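Chapter 4

Caring for Household Textiles 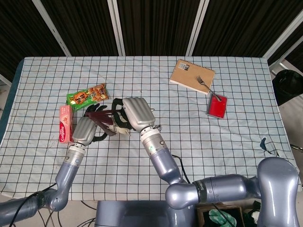
Every fabric in a home wears out. A bath towel used daily may go through the washer dozens of times in a year, while a guest room curtain may be cleaned once. What happens to each of them over its life depends on the fiber it is made from, the way the yarn was woven or knitted, the finish applied at the mill, and the treatment it gets from the people who use it. The first three were covered in Chapters 1 through 3. This chapter deals with the fourth.

Household textiles are usually divided into table linens, bed linens, bath linens, kitchen cloths, window coverings, and floor coverings. The word "linen" in these names is left over from a time when flax was the usual fiber for sheets and tablecloths. Most items sold as linens today are cotton, polyester, or a blend of the two, and some table coverings are not woven at all. Read the fiber content label before choosing a cleaning method. The name of the item tells you very little.

How soil gets into fabric

Soil is any unwanted matter on or in a textile. Some of it is loose, such as crumbs, lint, and dry dust, and can be shaken or brushed off. Some of it is held by oil, which coats the fiber and collects more dust as time goes on. A stain is soil that has colored the fiber and stays behind after ordinary washing.

Stains are grouped by what will remove them. Protein stains, including egg, milk, and blood, are rinsed in cool water first. Hot water cooks the protein and sets it in the cloth. Tannin stains come from tea, coffee, fruit juice, and wine, and most respond to liquid detergent and warm water. Oil stains need a detergent worked directly into the spot before washing. Dye stains, such as ink and mustard, are the hardest of the four and may call for bleach or a solvent. Many real stains are mixed. Gravy contains both protein and fat, and a salad dressing may leave oil along with color from herbs or vinegar.

Age matters as much as type. A spill blotted within a few minutes may leave no mark. The same spill left until the next wash has had time to dry, bond with the fiber, and in some cases react with the air and turn yellow or brown. Heat from a dryer or an iron speeds this up — check the stained area before drying, and wash the item again if any color remains.

A laundry at work

The town of Jetton has one commercial laundry, Clondel Linen Service, which washes tablecloths, napkins, and aprons for restaurants and banquet halls. In August, its busiest month, it handles 2,000 pounds of table linen a day. Incoming cloths are sorted by color, then by fiber, and then by soil level. Lightly soiled cloths get a short wash. Heavily soiled cloths are soaked first and go through a longer cycle with hotter water.

The laundry keeps a record of every item it retires. In one year it took 1,098 tablecloths out of service. The largest group had permanent stains, and most of those were grease stains that had been through a hot dryer before anyone noticed them. The next largest group had worn edges or torn hems. Only 64 were retired for fading. Cloths with damage limited to one side were cut down and hemmed as napkins, and the remainder were sold as wiping rags.

A home laundry is smaller, but the same decisions are made there. Someone sorts, picks a water temperature, measures the detergent, and decides when an item is no longer worth keeping.

Wrinkles and storage

Wrinkles form when fibers are bent and held in place, especially when they are warm or damp. Cotton and linen wrinkle easily. Polyester resists wrinkling at room temperature but will hold a sharp crease if it is left bunched in a hot dryer. Taking fabric out promptly, smoothing it by hand, and folding it along the straight grain will prevent most of the ironing that would otherwise be needed.

Store clean textiles in a dry place, out of sunlight. Long-term storage in plastic bags can trap moisture and lead to mildew. Cloths that are used only once or twice a year should be refolded along different lines from time to time, as fibers weaken where the same fold is pressed again and again.

Terms to know

blend, colorfast, grain, mildew, pretreat, protein stain, retire, soil level, solvent, tannin stain

Before you read on

Choose one textile in your home that is washed at least once a month. Find its care label and copy the instructions into your notebook. You will need them in Section 4.1, where care symbols are explained.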